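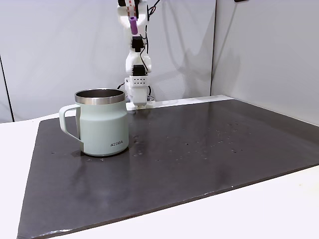
Insulated mugs, part two. Last week's posts covered lids. These cover the body, the rim, the handle, and how to get tea stains out without wrecking any of them. 1/16

The usual construction is two steel walls with a gap between them. In the better ones the gap is a vacuum. In the cheaper ones it is just air. You can't tell which by looking at the mug on a desk. 2/16

Test at home: fill with boiling water, wait five minutes, put your palm flat on the outside. If the whole wall feels warm, the vacuum has gone or was never there. A warm band just under the rim is normal. 3/16

The band is there as the two walls meet at the rim. Steel conducts, so heat comes up the inner wall and over the top. It is also the part your lip touches. Let it stand a minute. 4/16

Open mugs lose most of their heat from the surface of the drink. A wide mouth makes this worse. People buy a good double wall, leave the lid in the drawer and then complain about the wall. 5/16

Handles. A closed D joined near the top and near the bottom is stiffer than a hook joined at one end. Squared loops take more fingers than round ones of the same height. They also catch on the neighbouring mug in a cupboard. 6/16

Coloured finish: pale greens, creams and greys show tea drips early, usually under the rim on the side you drink from. Wipe them the same day with a damp cloth. After a week you will need bicarb. 7/16

Don't use a scouring pad on the colour. Bhupendra Tripathi did this to a Tamihana mug in our kitchen and took the gloss off in a ring. The stain went as well, to be fair to him. 8/16

Inside is a different matter. Bare stainless will take bicarbonate of soda: one heaped teaspoon, fill with hot water, leave for an hour, then a bottle brush. Rinse twice. Lid off throughout, as the mix gives off gas. 9/16

If that fails, citric acid. One teaspoon, hot water, 20 minutes. This shifts limescale, which is what the tea is holding on to if you live in a hard water area. Do not mix the two in one go. They cancel out and you get fizz. 10/16

No bleach. Chlorine pits stainless steel. Kenza El Sherbiny sent me a photo of a Grerneck flask left overnight with a splash of it: brown pinholes all round the base. Not recoverable. 11/16

Printed names and lettering. Small dark capitals on a pale body are easy to read across an office and easy to wear off in a dishwasher. Depends on the process. Laser marking stays. Pad printing and vinyl go at the edges first. Run a fingernail over it: if you can feel an edge, wash by hand. 12/16

Dishwasher in general: check the base of the mug for a symbol. No symbol, assume no. Water gets in at the base seam and sits between the walls. If it sloshes when empty, that is what has happened and there is no repair worth doing. 13/16

Desks. A dark surface with a slight sheen shows every droplet and, once dry, every hard water mark. Microfibre cloth, damp first, dry second. Kitchen roll leaves lint, and on a dark top you will see all of it. 14/16

For marks that have already dried on: equal parts white vinegar and water on the cloth, never sprayed straight on the board. Keep it off stone and unsealed wood. Wipe again with plain water. Mounir Saber asked about glass cleaner. Fine on glass, streaky on most coated boards. 15/16

Replies to part one: Juwita Sembiring is right that the Droltedska lid seal comes out with a teaspoon handle and I had it down as fixed. Corrected in my notes. Seals and replacement gaskets next, probably September, once I have had the Clilura ones in use for long enough to say anything. 16/16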